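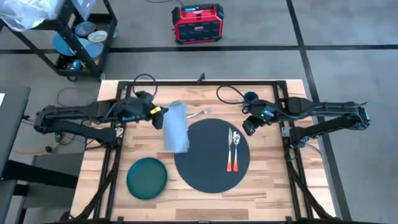

Figure 4. Wooden tabletop with dark placemat and light blue cloth napkin.

4. Care of Wooden Tabletops

This section applies to all Gondal dining and work tables with an oiled finish. Lacquered tops are covered in section 5. Do not use the oil described below on a lacquered top.

4.1 First oiling

Oil the top before first use. You will need Nernow table oil, two lint-free cloths and a fine sanding pad.

1. Clear the table and wipe it with a damp cloth. Let it dry overnight.
2. Sand lightly along the grain. Remove all dust.
3. Shake the can. Pour a small amount of oil onto the cloth -- never directly onto the wood.
4. Spread the oil along the grain in a thin, even coat.
5. Wait 10 minutes, then wipe off all oil that has not soaked in.
6. Leave for 40 hours before placing anything on the surface.

CAUTION: Oil-soaked cloths can catch fire on their own. Lay them flat outdoors to dry, or store them under water in a closed metal container.

Note: One 900 ml can is enough for two coats on the Gondal 2. The end grain takes more oil than the face.

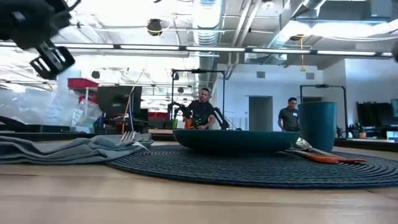 4.2 Daily use

Wipe up spills at once, especially wine, vinegar and coffee. Use mats under hot dishes and under unglazed pottery. Lift mats at the end of each day so that moisture does not collect beneath them.

Do not use scouring powder, steam cleaners or ammonia. For greasy marks, use a cloth wrung out in mild soapy water and dry the area right away.

4.3 Water rings

1. Let the mark dry fully.
2. Rub along the grain with the fine pad until the ring fades.
3. Re-oil the area as in 4.1, steps 3 to 6.

If the ring remains, sand and re-oil the whole top -- spot sanding below the surface leaves a visible dip.

Grustodik table manual, revised 28/01/2025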